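**November, bench notes, dye tests on the heavy cotton**

Third go at the black and I'm finally getting somewhere!
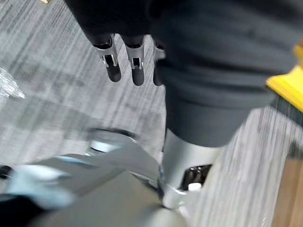 So the recipe from last time (the Pumcombe one, with the salt going in all at once) gave me blotches again on two swatches. This time I dissolved the salt first and added it in stages, 10 minutes apart, and the color came up much more even – still a bit brown in daylight, but I can live with that for now. Bath was 9 liters, 600 g of salt, soda ash after 30 minutes. I forgot to write down the temperature at the start, sorry, will do it properly next round.

Ashraf thinks the brown is our tap water and wants to try a softener. Maybe! I'd like to rule out the powder first, as this tub of Sirnis has been open since spring and the lid never did fit right.

Rub test: dry is fine, wet leaves a gray smudge on the white cloth. Two more rinses helped a little. Abdelilah, if you're in before me, could you run the same swatch through a hot soapy wash and pin it next to mine on the board? Use the old pot, the new one has indigo in it.

Still to do: order soda ash, label the jars (again), find the good tongs.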